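Odau Folding Table, Square, Marble Pattern with Red Edge

Home > Tables > Folding tables > Odau Square

Item no. 321
Availability: in stock, ships in 2 working days

The Odau is a square folding table for the home, the small shop and the tea corner. It has a glossy top with a marble pattern, a thin red edge that goes around all four sides, and black metal legs which cross under the top in the form of an X. When you do not need it, you fold the legs flat and put the table behind a door or beside a cupboard.

We sell this table for many years already and the form has stayed the same. Customers who bought one in the past often come back for a second, and the two stand well side by side, as the height is equal. Please read below about the pattern before you order a second table.

The top

The surface is a laminate with marble look. The ground color is pale cream with grey and white, and through it run veins in orange-pink and rusty red. It is a lively pattern, so small crumbs and tea drops are not seen so quickly as on a plain white table. The gloss is high. If you prefer a matte surface, please look at item no. 303, the Eleo, which has the same legs and a plain top.

The laminate is made for cups, plates, homework, card games and sewing. It is not made for hot pans. Always use a pot stand for anything coming directly from the stove. A knife will leave marks in the gloss and these cannot be polished away, so we ask you to cut on a board.

Plastic tumblers, for example the purple one on the table in the photo, are sold in our kitchen section under the name Shawky. They are not included in the price of the table.

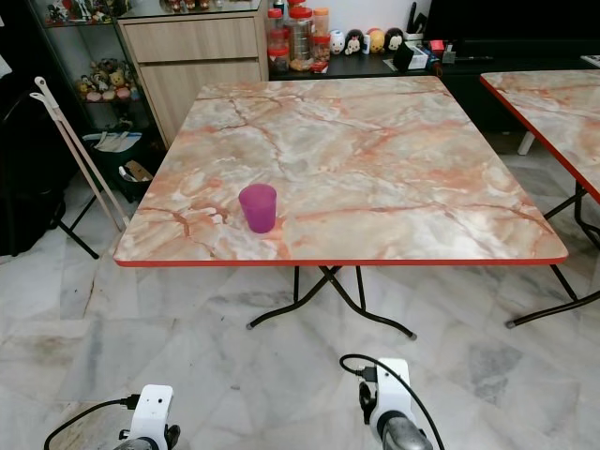
The legs and the feet

The legs are black metal tube. They cross each other and open outward to the floor, and every leg ends in a small rubber foot in grey-white. The feet are there to protect your floor and to keep the table from sliding, which is of use on polished tiles. Dust under the rubber makes it slippery, so wipe the feet with a damp cloth from time to time.

If a foot is lost or worn, you can order a bag of new ones from us. Please write the item number of your table in the order, because the feet of the Trima series have another diameter and will fall off.

How to open the table

Lay the table on its top on a blanket or a carpet. Pull the legs apart with both hands until you feel that they are fully open. Check the catch on the underside. Then turn the table over, holding it by the legs and not by the red edge, and set it on the floor. Press lightly with the hand on each corner. If it rocks, one leg is not fully open, or your floor is not even.

To close it, do the same in the opposite order. Keep your fingers away from the place where the tubes cross. Children should not fold the table without an adult.

Cleaning

A soft cloth with warm water and a little dish soap is enough for the top. Dry it after, otherwise the water leaves spots on the gloss. Do not use scouring powder, steel wool or acetone. The red edge should be wiped along its length and never scratched with a fingernail or a scraper, also when something sticky is on it. For the legs a dry cloth is sufficient.

Good to know before you order

The pattern is not cut at the same position for each table. On one piece the red veins can meet near the middle, on another they are closer to a side. Two tables placed together will therefore match in color and in edge, but the veins will not continue from one top to the other. This is not a reason for complaint.

The table is for indoor use. Rain gets in under the edge and the top will swell. A covered balcony in the summer months is possible if you bring the table inside at night.

Do not sit or stand on the table. The legs are strong for a table of this kind but they are not a ladder.

Delivery and return

The table comes folded in a flat carton with corner protection. No tools are needed. Please open the carton while the driver is still there, if he has the time, and look at the four corners. Damage at a corner should be reported to us with a photo.

You may return the table within 15 days if it is clean and in the original carton. Return freight for a change of mind is paid by the customer. For two tables in one order we send both in one shipment and charge the freight only once.

Spare parts for item no. 321

Rubber feet, bag for one table
Catch for the leg frame, with screw
Carry strap, black

The red edge band is not available as a spare part.

See also: Eleo folding table, plain top (item no. 303), Trima folding stool, Shawky tumbler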